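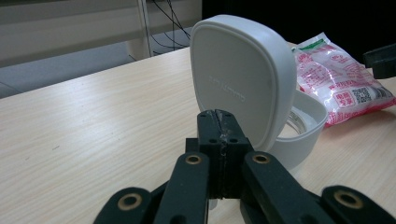
So I finally finished Fustska last night, at some ridiculous hour, and I have been thinking about it all morning instead of doing any work. If you missed it the first time around, it's the old point-and-click where you play Merel, a mail carrier stuck in a mountain town called Revia after the road washes out. I bounced off it years ago (the sewer puzzle, you know the one) and swore I'd never go back. Then it went on sale in June and my resolve lasted maybe a minute.

Playing it with a notebook helped a lot! Revia has 152 screens and half of them look like the same wet alley, so I drew a map, badly, and taped extra pages to the sides when it ran out of room. My map has the bakery in two different places. I still don't know which one is right.

The writing is what got me. Merel is so tired and so funny, and she has a comment for every dumb thing you try. I gave a letter to a goat just to see, and there's a whole conversation. With voice acting! Somebody got paid to record that and I love them for it.

Now the complaints. The walking speed is awful, and there's no double-click to skip to the exit, so crossing town takes forever. The inventory holds 25 items and I was carrying all of them by the second act, including three kinds of rope that can't be swapped for each other. And the clock tower section autosaves right after you've made the mistake, so keep a manual save before you go up the stairs. I had to replay 10 screens for that one and I was not gracious about it.

I went for the long ending, where you deliver everything to the Villanueva house before the snow starts. Apparently there's a shorter one where you just leave on the first bus, and I kind of want to see it, but I'd have to play the sewer again. Maybe in winter.

Next up is either the follow-up, which people tell me is shorter and meaner, or that farming thing I've already put 300 hours into and should probably uninstall. If you've played the follow-up, tell me whether the goat is in it, because that will pretty much decide it.

Last updated: June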